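Flirndale owners' meeting, July – my notes, typed up the same evening

We started at 7 and I took the minutes again. First up was the roof on the Loten side. I read out both quotes for the gutters and flashing, and Morsy came in $797 under Kunditz.
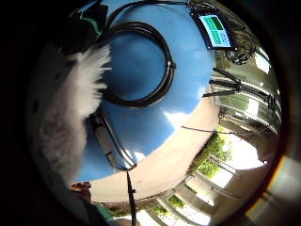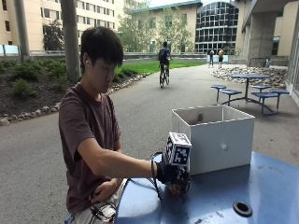
Ileana Roman asked whether the lower price covers hauling off the old shingles, and said she'd gladly pay Kunditz if it doesn't. I'm calling Morsy to find out. We also agreed to put $600 toward the downspouts – all in favor! Siding waits till next time.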